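Subject: Re: [moltico-users] Anyone using the Ferkia as a daily tablet?
Date: April 1, 2026

> I'm thinking of swapping my old Moltico for a Ferkia, mostly for
> reading and a bit of email on the train. The shop page says the
> battery is 4000 mAh, same as mine, but doesn't say how long it
> lasts in real life. Does it take a card? And is the keyboard cover
> any good, or should I get a separate one?
>
> Also is the Stisik launcher worth bothering with?

Hi, and welcome to the list!

I've had my Ferkia since just after they came out, so I'll have a go at these in the order you asked them.

Battery first. With the screen at half brightness and wifi on I get up to 9 hours of reading, and a good deal less if I start watching things. My old Moltico never managed that, even when it was new (and it got very warm at the back while not managing it). Charging is slow. I plug mine in when I go to bed and forget about it.
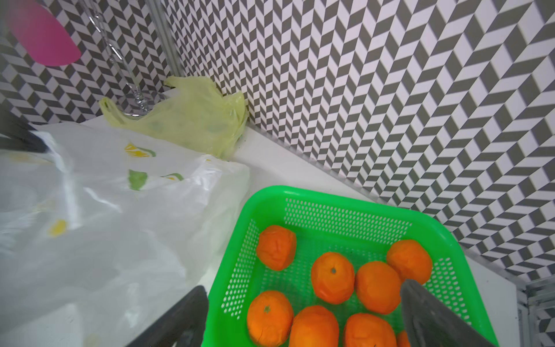

Yes, it does take a card, but the slot is under the little flap next to the power button and the flap is horrid. I broke a nail on it the first time. Mine has a 400 GB card in and it reads that fine, though you have to format it in the tablet itself or it sulks and says there's no storage. Copy your books off first! I learned that one with my whole cookery folder.
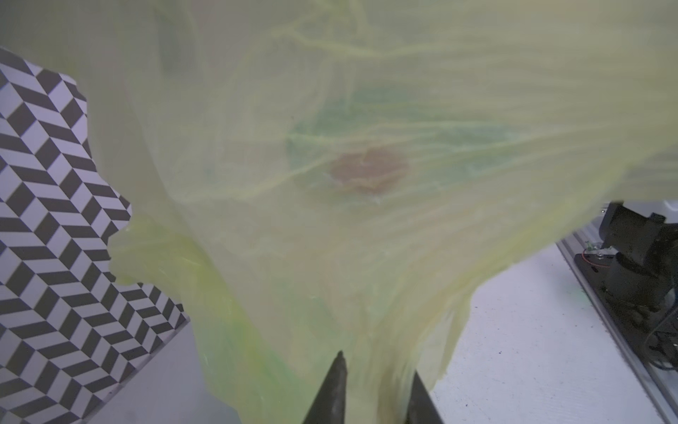

Yellow-green plastic bag, gathered and twisted at the neck

The keyboard cover I'm less keen on. The keys are all right but the hinge is floppy, so on a train table it's OK and on your knees it's hopeless. I went back to my Wu folding keyboard after a fortnight. It pairs straight away and weighs next to nothing, only the hash key is in a daft place and I still hit it every time I want Return. If you can try the cover in a shop before you pay for it, do.

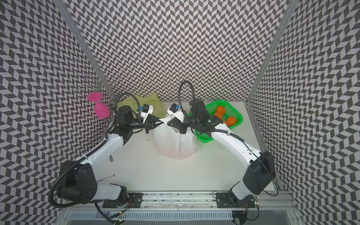

Two arms, one white bag, both by the handles

Stisik: I'd say yes, with a moan. The launcher that comes with the Ferkia puts a row of shopping suggestions along the bottom and you can't get rid of it. Stisik is plain and quick and lets you have proper folders. The moan is that version 2 dropped the clock widget I liked, the big one with the date under it, and what they've put in its place is tiny. I'm on build 961 now and it's still not back. Somebody on here posted a way of keeping the old widget, I think last April, so have a dig in the archive.

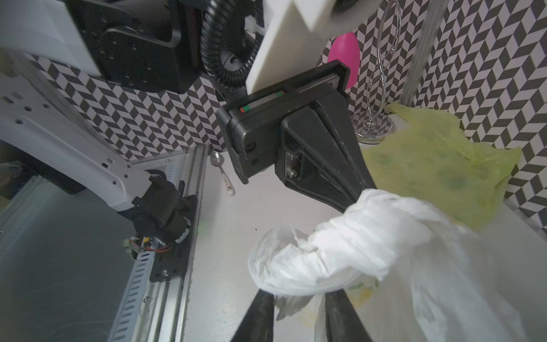
White bag again, crumpled and rolled

Oh, and the email app. It's fine for one account but it muddles the signatures if you've got a few, so I use the web version for work. You said only a bit of email so you may never notice.

One thing you didn't ask about is the screen, which is glossier than the Moltico's. By a train window in the sun I end up tilting it all over the place. A matt film helps but makes small print look a bit fuzzy, and I've taken mine off again.

Shout if you want the settings I use for reading at night, I've got them written down somewhere.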